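2019-02-02
Dinesh Goel and Shakuntala Upadhyay

4. How supporters took the news of contract extensions

We came to this part of the study expecting supporters to care most about how long a player had signed for, and we were a little surprised by what they told us. In the talks we held with followers of Hulis and Flotum - two football clubs of much the same size, though with very different habits when it comes to renewals - the length of the deal was often the last thing to come up. People wanted to know whether the player had looked pleased to sign, whether the manager had spoken up for him, and whether the club had told its own members before it told the papers.

Flotum announced three extensions during the season we followed, and Hulis announced four. At Flotum the news went out in a short notice with the player's name, his position and the new end date, and very little else. Hulis took its time, with a long letter to members that went back over the player's years at the club, his injuries included, and we must say we rather enjoyed reading them. The Hulis members' forum, which had 3,000 registered names by March, was noticeably kinder in the days after each letter than Flotum's was after its notices.

We don't want to make too much of this. A club that is winning can announce almost anything and be thanked for it, and Hulis had a good spring. Still, the same gentle tone could be found after the Matsuda renewal, which came in the middle of a poor run and concerned a full-back who had barely played.

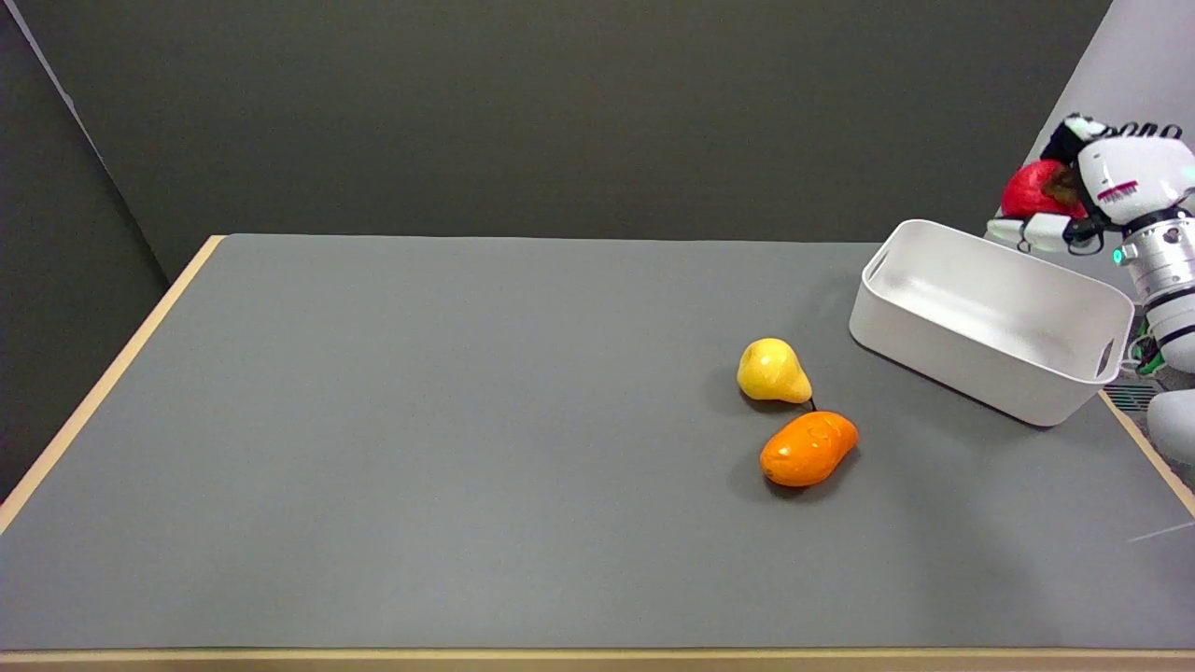
Figure 3. Pear and orange-coloured fruit on a grey tabletop.

It was the Matsuda letter, too, that older members brought up most warmly when we spoke to them, and several had kept their copy. One told us it read "like a note from someone who had been at the matches", and we have borrowed that thought for the scoring of tone in Section 5, where each announcement is read by both authors separately and any differences are talked through.

Get new papers from Priltance by email. Enter your address to join our newsletter.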